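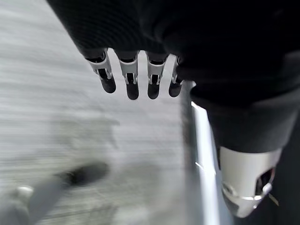

Flarinine is a humanoid robot project built in a shared workshop in Dovwood. The builders work from a set of published drawings known as Kimaro, and the workshop keeps its own list of changes to them. Each hand is assembled on the bench and fitted last. Its fingers have light metal middle segments, open in the center so that the linkages and pins can be reached, and end in rounded black tips. A dark textile cover goes over the back of the hand - it is taken off for service every 300 hours.

The control software, Trorkach, runs on a single computer and reads the joint sensors 1000 times a second. Arm motions are stored as short sequences, which can be replayed or joined together.

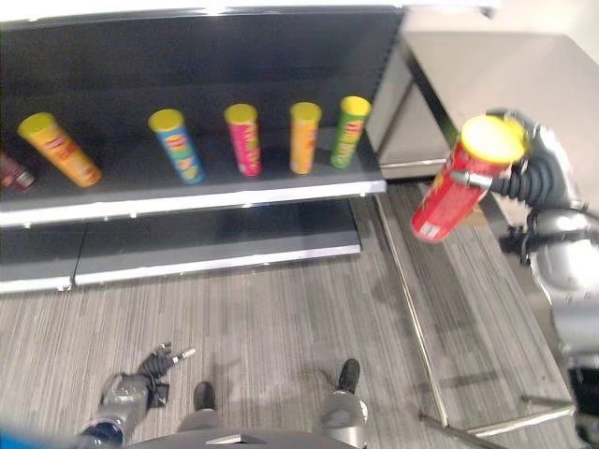 Sequences longer than 18 seconds are split before they are stored, as small errors in joint position add up over time. Version 3 of Trorkach, released on 21 April 2019, added a grip force limit for each finger. Earlier versions used one limit for the whole hand. Wiring changes made the following December are listed separately.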